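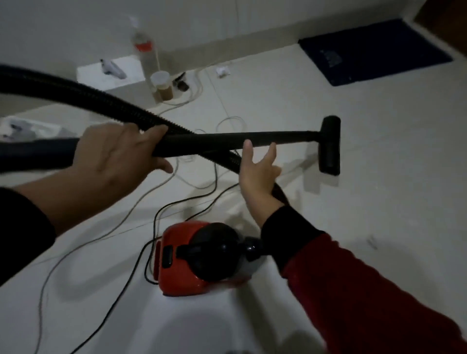
Ait Brahim
Dataset engineer, Prerwood

Rurkura Two-Hand Label Set

Rurkura is a set of labeled head-view recordings for training and testing manipulation policies on household objects. It covers 13 tasks and contains 2729 recordings. Each one comes with the video, a per-frame label for the left hand, a per-frame label for the right hand, and a short text line saying what the task was.

The two hands are labeled separately. Most label sets we used before gave one action name to a whole stretch of video, such as "move hose" or "pick up part." That worked for single-arm jobs on a table. It gave poor results on long or flexible objects, where one hand carries the load and the other is on its way to a new place. In the vacuum cleaner task, for example, the left hand may be closed on both the hose and the wand at the point where they cross, with the right hand open under the wand and no grip yet. A single label loses that.

Hand states

Every frame has one of four states per hand:

Free – no object within reach is being approached
Reaching – the hand is open and on its way to a named part
Holding – the fingers are closed on one or more named parts
Supporting – the hand carries weight without a closed grip

Parts are named down to the piece, so a vacuum cleaner is labeled as body, hose, wand, floor nozzle and cord. A hand can hold more than one part at once. If the labeler could not decide between Reaching and Supporting, the frame is marked Unsure and left out of scoring. You can put these frames back with one setting in the loader.

Recording conditions

Recordings were made on ordinary floors and counters and were not staged against a plain backdrop. Cables, bottles, boxes and mats stay where they are. Policies trained only on cleared surfaces tended to treat any thin dark line as the hose, and power cords were the usual mistake. Background objects are not labeled, with one exception: cords and cables near the target object have their own mask, so you can measure this error directly.

Results

We trained the same policy twice, once on single-action labels and once on the two-hand labels, with the same video and the same number of training steps. Both were then run on 400 held-out trials at our Nenivberg site.

The two-hand version did better on every task with a flexible part. The largest gain was in attaching and detaching hoses, where the single-action version often let go with the holding hand before the other had closed. On rigid single-part tasks the two versions came out the same, and if that is all you need there is little reason to pay for this set.

Two weak points remain. Labels are less reliable when one hand passes behind the other, and glossy surfaces sometimes throw off the part masks at the edges. A corrected mask file for the glossy objects is planned for September.

What you get

Video and label files, split into training and test
Cord and cable masks
Data loader in Python
Baseline training script and settings used in the Nenivberg trials
Labeling guide, with worked cases for each hand state

Licensing

Research licenses cover one lab and do not expire. Commercial licenses are per site. A 90-day evaluation license is available with the full test split and a reduced training split. Evaluation users may publish results as long as the version number is given.

To request access, use the form on the Prerwood data page and choose Rurkura from the list. Requests are read every Wednesday.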